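How to Start a Compost Heap When You've Never Kept One Before

Posted in Yard and Garden, March

I put off composting for years. We have a small lot here in Clovamton, with a vegetable patch against the back fence and a lawn I don't love, and I had it in my head that compost was for people with acreage and a tractor. Then my neighbor Keith Halliday handed me a bucket of his over the fence one spring, dark and crumbly and smelling like the woods after rain, and I put it around my tomatoes and felt pretty foolish for having bought all those bags. So this is the page I wish I'd had back then. It's long, so get yourself a coffee.

Picking a spot

You want level ground, with bare soil underneath so the worms can get up into the heap. Part shade is nice if you have it. Mine sits under the edge of a maple, about as far from the kitchen as I'm willing to walk in January in my slippers. Please think about that part! A heap at the far end of the yard looks very tidy on paper, and then it rains for a week and everything goes in the trash. Keep it off the wall of the house and off your neighbor's side, and make sure a hose will reach.

The bin

You don't need to buy anything. My first one was four shipping pallets stood on edge and wired together at the corners, with the front one tied on with rope so I could swing it open. It lasted several years before the bottom boards went soft. If you use pallets, look for the HT stamp, meaning they were heat treated, and pass on any that are stained or smell of something. A loop of hardware cloth about three feet across works fine too, and it's the quickest thing to build if you only have an hour before supper.

Three feet wide and three feet tall is a good size to aim for. A smaller heap will still rot down, it just takes its sweet time and doesn't warm up much.

Building it up

Start with a loose layer of twigs and old stalks, maybe four inches deep, so air can get in at the bottom. After that you're alternating browns and greens. Browns are the dry stuff: fall leaves, straw, torn cardboard, paper egg cartons. Greens are the fresh stuff: grass clippings, pulled weeds (before they set seed, please), coffee grounds, and whatever comes off the cutting board.

People get very worked up about the ratio. I go by bulk, two buckets of browns to one of greens, and I'm not fussy. Save your leaves in the fall, more than you think you need. I bag ours and stack them behind the shed, and I have still run out by June every year but one.

Put grass clippings on thinly. A thick mat of them turns to slime, and I know this from the summer my husband mowed and dumped the whole lot in one go while I was visiting my sister in Rellbridge.

Water and turning

Grab a handful from the middle and squeeze. It should feel like a wrung-out sponge. If water runs down your wrist, mix in some dry leaves. If it crumbles and feels dusty, give it a slow sprinkle with the hose as you turn it, so the water doesn't just run down the outside.

I turn mine every couple of weeks in the warm months with an ordinary garden fork, bringing the outsides in and the middle out. In winter I leave it alone and just keep adding to the top. Turning more often speeds things up, and skipping it for a month won't ruin anything.

If it smells

An ammonia smell means too many greens, so add browns and fork it over. A rotten egg smell means it's soggy and packed down and needs air. Fruit flies usually mean food has been left sitting on top. Dig a little hole, tip the scraps in, and cover them with leaves every time.

Leave out meat, bones, cheese, cooking grease, and anything from the cat or dog. Those bring in visitors you don't want. 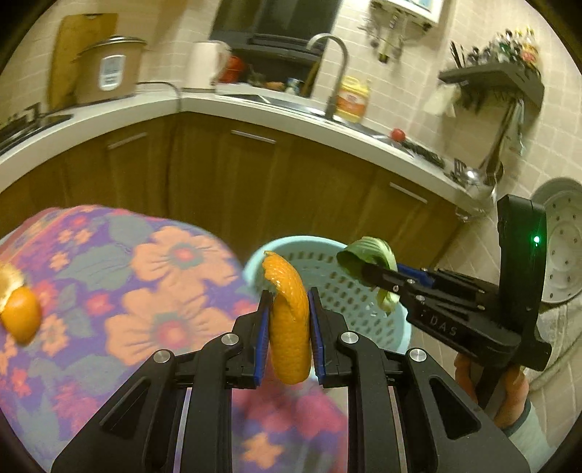 Kitchen scraps go in faster when they're small, and you really don't need a knife for most of it. I break up broccoli stems, crush eggshells in my fist and rip lettuce hearts in half over the pail. Citrus gets asked about more than anything else, and yes, it can go in. A curl of orange peel with a ragged torn edge like this one is perfectly good for the heap, though I'd tear it down smaller and spread it around so it doesn't all land in one clump. Peel is slow, and you may still spot a scrap or two when you sift in the fall. Just toss those back in with the next batch.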